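Guides > Robot arms > Café and kitchen chores

Section 2: Clearing cups and carriers with the Clavarex gripper

Two arms running Omus can clear a small table, slowly. They won't yet replace whoever does it now, so stay within reach of the stop button.

1. Load the Grorkik table profile and set the grip limit to 222.
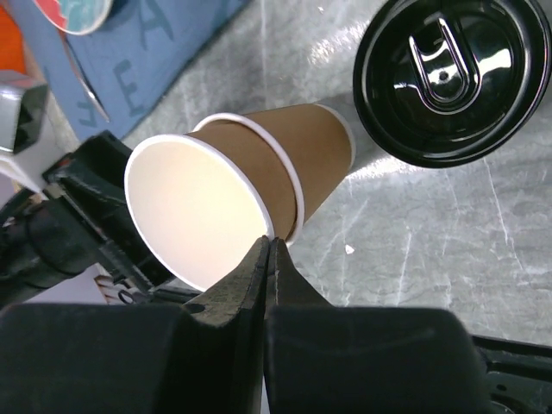 2. Run the job once at half speed. Stacked cups are the hardest item, as the arm often treats a pair as one.

Note: Clean the finger pads before each run.

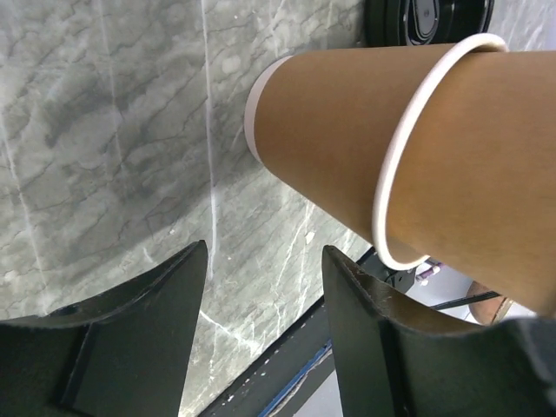 Grip force matters more than speed. Paper gives way easily, and error 3000 means the fingers closed too far. For a cup lying on its side like this one, aim for the body and keep off the rolled rim.

Caution: Do not use this profile for full cups.

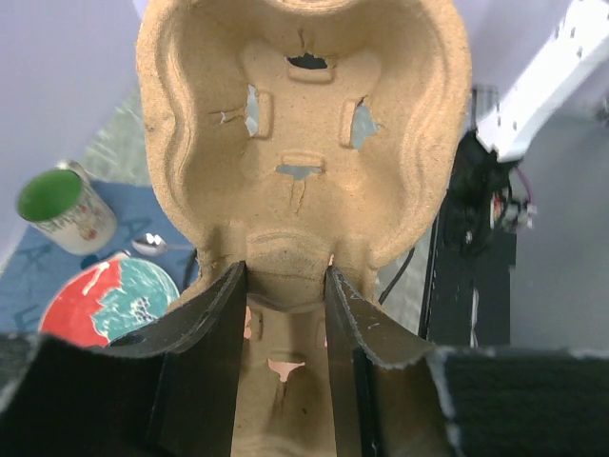 3. Lift the carrier straight up, then save the run to Hailu.

Comments

Ours manages single cups fine. Pairs, no chance.

Still quicker by hand, but I leave it going while I do the till.

Got error 3000 all morning. Lower limit fixed it, thanks.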